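Brillstead rehab gym adds rowers, drops the old treadmills

Oct 4, 2019

BRILLSTEAD - The therapy gym on Pluston Road is open again after a 26-day shutdown. New floor, new rowing machines, new hours. The treadmills are gone.

Fergus Urquhart, manager, gave a quick tour before the first class went in. "We had belts slipping all through August," he said. "Parts took forever. At some point you quit ordering parts."

In their place are the Skasgate rowers, which use a water tank and a seat set higher than on a normal rower. The height matters for anyone with a bad hip or a new knee. You sit down on it about like you would on a kitchen chair, then slide. Pull easy and it's easy, pull hard and it pushes back. No motor, no plug, no screen to log in to.

Members get a short intro before using one alone. It covers foot straps, back position, how to get off without twisting. Urquhart wants people to keep the first sessions short and stop if the lower back starts to ache. Anyone still under a surgeon's care needs a note. Same rule as before, it just wasn't always asked for.

Also new: a balance corner by the windows, with foam pads, wobble boards and a long rail to hold on to. The boards come in two levels. Start on the soft one. The rail was moved once already becuase it sat too close to the radiator.

The floor is rubber now, wall to wall. It replaces the carpet tiles, which had been curling up near the door for years and caught more than one walker.

Cost to members: $3 for a drop-in balance class, no change from last year. The monthly pass stays where it was too. The gym has 179 people on its books, and passes that were running during the closure get the lost days added on at the end. Nothing to fill out. If the new end date on your card looks wrong, bring it to the desk.

Hours are a bit different. Doors open an hour earlier in the mornings, and the evening session is now shared between rowers and the stretch group. Early slots on the rowers can be booked by phone, the rest is first come. The number for the desk is extension 2981, through the main switchboard. Voicemail is checked at lunch.

Showers are still closed on the ground floor. Tiling not done. The upstairs ones work, and the elevator is running, but bring your own towel for now as the laundry contract hasnt been renewed.

The Pringle hand-weight sets are back on the rack after a cleaning. A few of the lightest pairs went missing before the shutdown, so check your garage, Urquhart says. No questions asked.

Strength class for over-60s picks up where it left off, same teacher, same back room. Chair yoga is on hold until there are enough names on the sheet. The sheet is at the desk. So is the lost and found box, which has a lot of single gloves in it and one very good pair of reading glasses.

What happens to the treadmills? Two went for scrap. The last one is in the hallway with a sign on it, free to whoever can haul it. It weighs plenty. It does not run.

Parking behind the building is open again, enter from the side street only. 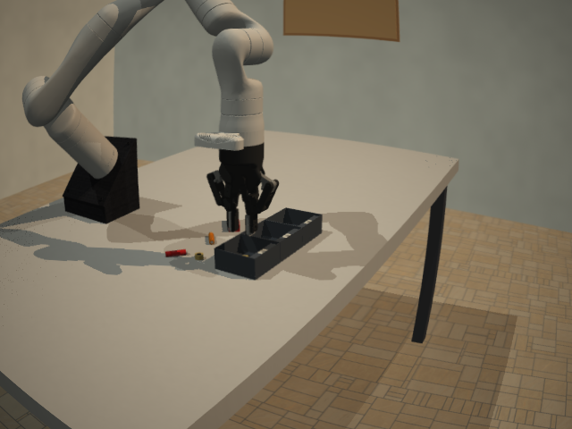
Maureen: Tried the rower this morning and my knee was fine getting on, getting off was the hard part. Could they put a grab handle next to it like the one in the balance corner? And please bring back one treadmill for those of us who just want to walk when it's icy out.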